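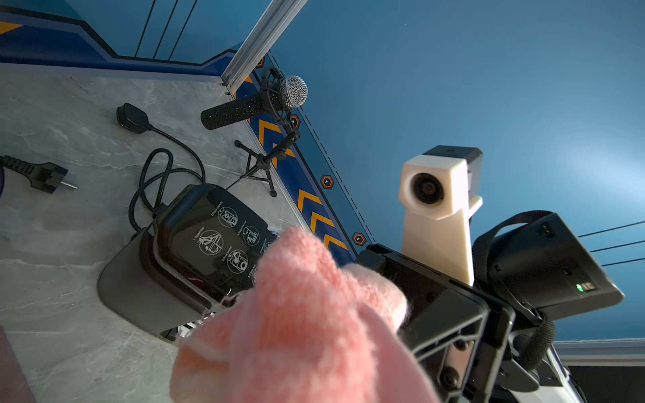
Have you ever wondered why a fuzzy blanket makes you feel so warm, even though the blanket has no heater inside it? I wondered about this a lot when I was little, mostly in October, when my bedroom got chilly and I didn't want to get out of bed. The secret is air! Take a fuzzy cloth like the pink one up there. When it's bunched up like that, it has folds all over, and between the tiny threads of the fuzz there are little pockets of air. Those pockets do most of the work.

Your body makes heat all day and all night. It's always leaking out of your skin into the room, because heat likes to move from warm places to cooler ones. Air is pretty bad at passing heat along, as long as it stays still. Moving air is another story (think of how cold a windy playground feels!). Fuzz gets in the air's way and slows it down, so a layer of warm air sits around you like an invisible coat.

Grown-ups call this insulation. It's a long word, but you've met it plenty of times. Birds puff up their feathers on cold mornings, and they look like little round balls -- they're trapping air, the same as your blanket does. Foxes and rabbits grow thicker fur before winter. Some houses have fluffy stuff tucked inside the walls too.

So why does a wet sweater feel so awful? Water pushes into the spaces where the air used to be, and water carries heat away from you much faster than air does. Then, as the water dries, it takes even more heat with it. Brrr!

Want to try something? You need two cups with lids that are the same size, a fluffy sock, and an outdoor thermometer or one from the kitchen. Ask a grown-up to help with the water.

Fill both cups with warm water from the tap. Put the lids on.
Pull the sock over one cup and leave the other one bare.
Wait 20 minutes. (I always peek early, and then I have to start over.)
Take the lids off and check each cup with the thermometer.

Which cup stayed warmer? When I did it, the sock cup won easily. You can do it again with a thin sock, or with two fluffy socks, and write down what you find.

One more puzzle for you. If you wrapped a fluffy sock around a cup of ice water, would the ice melt faster or slower? My guess the first time was faster, and I was wrong! Try it and see if you can work out why.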